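# Lathe evenings at Olcombe: your questions

**Do I need to have turned wood before?**

Not at all! Most people arrive having never touched a lathe, and they go home with a spinning top or a small dish. If you've done a bit already, tell Bukola Ekpo when you book and she'll find you something meatier.

**Which lathes do you have?**

Two Skisine benchtop lathes and the big Vlček, a gorgeous old lump of cast iron that will swing a bowl up to 426 mm across. The Vlček is for people who've finished the starter evenings.

**Can I bring my own wood?**

Please do, we love seeing what turns up. Check it for nails first. Green wood is fine for rough bowls, but anything for a lidded box should have been indoors since February at the latest.

**Do I need my own gouges?**

No, there's a full rack. If you'd like to buy a set, try ours first, as handle length is a very personal thing. My own favourite is the Dasano bowl gouge (it takes a lovely edge and keeps it).

**What should I wear?**

Short or close-fitting sleeves, closed shoes, no rings, long hair tied right back. Face shields are on the hooks by the door.

**How do I sharpen at home?**

A slow grinder and a simple jig will do nicely. Little and often is the way, and a fresh edge makes such a difference to the finish!

**When does the next course start?**

11th April, with places still open.
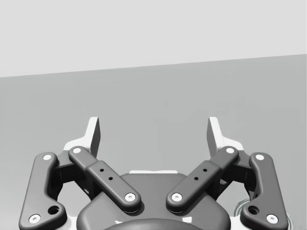 Bring a flask too, the kettle is very slow.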